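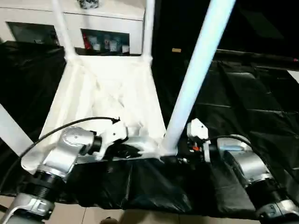

Danilo Macaraeg reckons you should never buy a second-hand chair until you've had it upside down, and that most people only sit on it, bounce once and get their purse out.

Print | E-mail | 6 comments

Norbert Sárközi agrees with him on that. Not on much else, as I found out. They share a long room behind the old Karach bakery, chairs along one wall, a bench down the middle, kettle on a shelf too high for either of them. Sárközi does the covers. Macaraeg does legs and joints and a fair amount of interrupting.

I'd come to ask about white chairs. Dining chairs, wedding chairs, the kind that gets dragged round a village hall all summer and comes back grey. Sárközi has redone 400 of them, most for one hire firm, and says he'd happily never see another. Then he talked about them for two hours.

"White shows everything. You know this when you buy it and you still buy it."

So why do people? He shrugged. "It looks clean in the shop. It goes with the curtains. Then a child eats a beetroot."

He started in the trade with his uncle, stripping pub benches. Horsehair, tacks, a smell he says he can still call up if he thinks of it. Moved on to dining chairs when the pubs stopped paying. The first set he did on his own was for a neighbor's golden wedding and he cut every seat too small. Every one. Had to buy the cloth again out of his own pocket.

"I measured the top of the seat. Only the top. I forgot it has to go down the sides and underneath. Stupid. I was nineteen."

Now he cuts big and trims late. A hand's width over all round, he says, and if the cloth is stretchy still a hand's width, stretchy cloth is not an excuse. Warm it first if it's a wrap or a vinyl. He keeps his on the radiator. Middle of the front edge gets fixed first, then the middle of the back, then the two sides, and the corners wait till the end.

"People go to the corners straight away. They are nervous about the corners so they want them finished. And then the middle is loose and they come to me with a seat like an unmade bed."

What about creases, I asked. He's more relaxed than I'd thought. A few soft folds near the edge don't bother him. Some will drop out by themselves after a week of being sat on and some won't. He has a rule that if you can see it from the doorway he does it again, if you have to bend down he leaves it. Macaraeg, from the other end of the bench: "His eyes are getting worse, so the rule is getting easier."

The glue question took up a good twenty minutes and I've cut most of it. Short version. Sárközi likes Drendik, which is slow and lets you lift the cloth and have another go. Macaraeg thinks Drendik stinks and would use staples for the lot. They both dislike anything in a spray can. Sárközi once sprayed a seat outdoors on a breezy afternoon and got his own shoes, a bicycle and part of a dog.

Legs next, Macaraeg's department. He wants the seat off the floor at a height where he isn't stooping, legs in the air, an old blanket under anything that scratches. Then he pushes each leg in turn, gently, towards its neighbour. "You feel it before you see it. A tiny click. That's your joint gone." He doesn't trust a chair that's been tightened too often. Screws chew the hole, then someone puts in a fatter screw, then a fatter one than that.

I asked for a make worth looking out for. They both said Olon at the same moment, which seemed to annoy them. The one to find is the 202, a plain thing with a flat seat and nothing on the back to catch your cardigan. Sárközi likes it for the seat, which unscrews, so you can cover it on your lap in front of the telly. Macaraeg likes the way the legs go in. The Rüegg ones are prettier and they get more of them in for repair, though he says to be fair that's partly that there's more of them about.

Price? Neither will quote for a chair over the phone, too many surprises. Sárközi did say a simple seat takes him 30 minutes if the old cover comes off nicely. It doesn't always. He's taken off one cover and found another, and then another under that, brown flowers, orange check, something that may have been a tea towel. A customer asked for the bits back and framed them. He was pleased with that, you could tell, he mentioned it twice.

Cleaning. Lukewarm water, drop of washing-up liquid, a cloth you've wrung out properly. No bleach. No those magic sponges either, Sárközi says they take the shine off in patches and then you've got a clean chair with a map on it. Dry it the same day. Felt pads under the legs, and change them, he's seen pads so full of grit they scratched the floor worse then bare wood.

And at home, what do they sit on? Macaraeg has a set from his mother-in-law, unmatched, one of them with a wobble he has been meaning to see to for almost 15 years. Sárközi has a bench.

"Dark green," he said. "You can put anything on it. Soup."

Thier open afternoon is in April, two till five, bring one chair per person please. Ring the side bell, the front one doesnt work.

Last updated: March

Print this page | E-mail to a friend
Shares: 41 | Comments: 6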